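Accueil | Ateliers | Agenda | Contact
Imprimer | Envoyer par e-mail

Briques : les plaques de base sont de retour

L'atelier construction de Stestside reprend en novembre, à 18 h, salle Fehr. Le stock a été trié par couleur et les bacs sont de nouveau étiquetés. Les plaques grises à tenons se posent à plat sur la table et se garnissent en partant d'un coin. Merci de rendre les plaques vides et de remettre les petites briques roses dans leur bac.
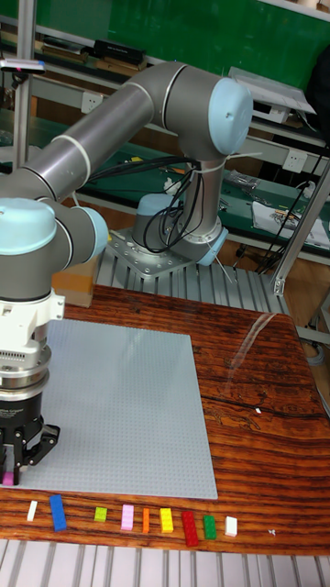

Comment nettoyer une plaque poussiéreuse ? À l'eau tiède savonneuse, avec une brosse souple, puis séchage à l'air libre, tenons vers le bas.

Imprimer | Envoyer par e-mail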